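**Passagem de operadores de embalagem para demonstração com pinças manuais: como reorganizar o posto?**

**Muchen Wei**

Trabalho numa linha de preparação de kits domésticos (frascos, saquetas, caixas com fecho). A direção quer automatizar parte da linha e, desde março, dois operadores por turno deixaram o posto habitual para manipular os artigos com pinças manuais, cujos movimentos servem para treinar o sistema. A meta é de 200 demonstrações por turno.

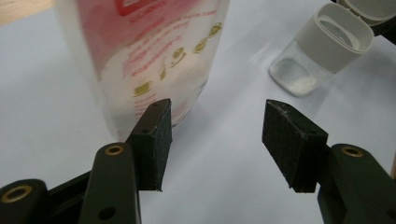 O problema é a classificação da tarefa. A ficha de função continua a dizer «embalador», o ritmo é medido como na linha antiga e as pausas não foram revistas. Alguém passou por isto?

**Ulla Lunde**

Passámos, na Kunisum. Três pontos:

- Criar uma função própria. A demonstração exige regularidade do gesto e a cadência da linha não serve de referência.
- Rever as pausas. Adotámos 10 minutos por hora, com rotação entre postos. O esforço concentra-se no punho e no antebraço.
- Registar as demonstrações rejeitadas separadamente – se contarem como falha do operador, as pessoas deixam de as assinalar.
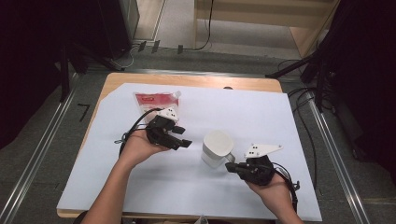 Convém também definir por escrito o que acontece aos postos depois do arranque. No nosso caso, quatro embaladores passaram a supervisão de célula, com formação paga, e dois pediram transferência para a expedição.

**Jianhua Meng**

Concordo com a rotação. Quanto à meta, 200 parece-me alto se incluir recipientes com fecho de mola. Nós separamos por tipo de artigo.
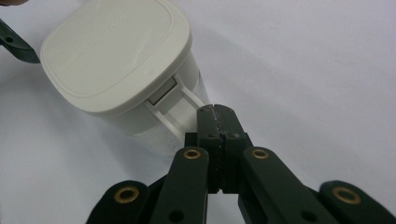
*Caixa com fecho de encaixe, mandíbulas da pinça fechadas.*

Sobre a ficha de função não sei, isso é com os recursos humanos.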